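27th November. Insertion runs, tagged bottle parts into the three-socket tray.

Went back to the split from February: coarse pose from the tags, then a short residual policy for the last 6 mm. Retrained on 3,000 demos, the Kullik set plus what Rūta recorded. Evaluation is 50 trials per start layout, parts scattered inside the rails, no human resets within a block. Tag size and tray position as in the Osville protocol. 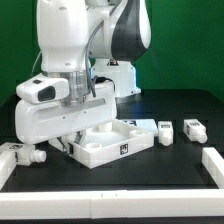
Hrvoje thinks the residual is only learning the calibration offset, and that a fixed correction per socket would score the same. He wants that baseline run before anyone writes up a number.

Fair point, so it goes in the queue. What I have so far: tag-only 31 of 50, with residual 44 of 50. Failures with the residual are nearly all regrasps, where the part shifts in the fingers between pick and approach. The policy never gets a fresh pose after that.

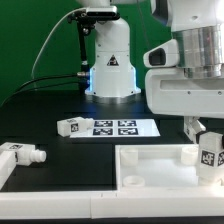 Next change is to re-read the tag once after lift and feed the difference in as an extra input. Costs 16 ms per cycle, fine for us. Naomi has the branch. Keep the old checkpoint on Zurlow until the fixed-offset baseline is done.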